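Can a machine do your chores yet?
Speaker notes, 2024-04-07

Slide 1 – Title

Wait for the doors to shut. Say hello, say how long this will be, say questions at the end. Ask for hands up: who has a robot vacuum at home? Keep them up if it has never got stuck on a cable. Leave time for the laugh.

Then the short version, so anyone who needs the early train has it: no, not yet, and I don't believe the people telling you it's next year. I've been wrong before and I'll mention where.

Slide 2 – What I was sold in July

I went to the Rillisex open day last July. Very good coffee. On the stage a machine with two arms loaded a dishwasher with 19 items, plates and mugs, all the same make. The crowd clapped at the end and so did I.

What I wrote in my notebook afterwards:

- Every plate had its own mark on the worktop.
- No cutlery.
- No food on anything.
- When I asked what happens with a wine glass, the answer was "that's on the roadmap".

Don't be too hard on them here. Someone from that team may be in the room. Say that the arm was smooth and the grip was gentle, both true.

Slide 3 – The shop floor is easier and still not easy

Hollis is a small packing firm and they let me stand by the line for a shift. Their machine picks bottled goods from a tray and puts them in cartons. It is good at this. In the time I watched, it made 234 picks and dropped 2.

Pause. Then: that is better than I would do.

Now the bit the brochure leaves out. The trays come in the same way up each time. The lights never change. A person stands at the end putting right the cartons with a bent flap, and when the firm started packing soft refill pouches they put those on a separate bench and gave them to people. I asked if the machine would get the pouches eventually. Shrug.

(If short of time, cut straight from here to slide 5.)

Slide 4 – Where I was wrong

I said at this same meeting a few years ago that machines would never cope with mixed items in a bin. They cope. Zuretti has a sorting cell that pulls odd shapes out of a heap, and it's dull to watch, which I mean as praise. Hard, boxy, heavy enough to stay put: I'd hand those jobs over tomorrow.

So the line I'd draw now is between things that keep their shape and things that don't. Cloth, bags, cables, bread dough, a bin liner. Your house is full of the second kind.

Slide 5 – Laundry

Slow down for this one. It is the heart of the talk.

Folding a shirt looks like a matter of knowing the steps. A child can learn the steps. The trouble comes before step one. Where is the edge? Is that one layer or two? Which bit is the garment and which bit is the thing it's lying on?

Mosard publish a figure for their folding machine: 73 per cent of towels folded without help. Read it out and let people be impressed. Then say the words "towels" and "without help" again. A towel has four corners and no sleeves. And think what the other towels mean if you are at work and the machine is at home with them.

Put up the photo and give people a moment with it before talking.

Points to make, in any order:

- Black cloth. Folds in black cloth hardly show up, and there's a pocket on this piece you could easily miss.
- The garment is lying on a checked blue sheet with a crumpled dog-print fleece behind it. You and I sort one from the other without trying. It's a proper problem for software.
- Two fingers with blue pads either side of the lower edge. Closing them is the cheap part. Knowing how many layers you have hold of is the dear part.
- Real beds look like this. Roses on the pillowcase, dogs on the blanket. Trade show beds are white.

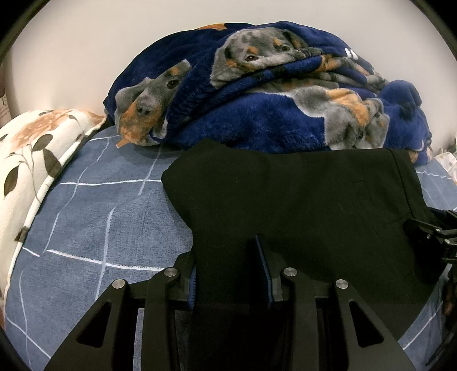 Slide 6 – Questions to put to anyone selling you one

Hand out the sheet now if it got printed. Otherwise read them slowly.

- Can I bring my own washing to the demo?
- Who resets it when it goes wrong, and how long does that take?
- Is a person steering it from somewhere else?
- What does it do with a sock that's inside out?
- Does your success figure count the goes where someone stepped in?

I have put the first of these to three firms. One said yes, then moved the date, then moved it again. The other two wanted to know what sort of washing.

Slide 7 – What would change my mind

People will ask, so get in first. I'd want a whole basket, tipped out on an ordinary bed, by a person who doesn't work for the firm. Mixed sizes, dark and light together, one fitted sheet. No cuts in the film. It can take all afternoon for all I care – I'm not fussed about speed.

If I see that I'll come back and say so, and pay for the biscuits.

Until then, buy the vacuum if you like it, pick your cables up off the floor, and fold your own shirts.

Questions. Repeat each one aloud for the people at the back. If the one about ironing comes up, the answer is the same with a hot thing added.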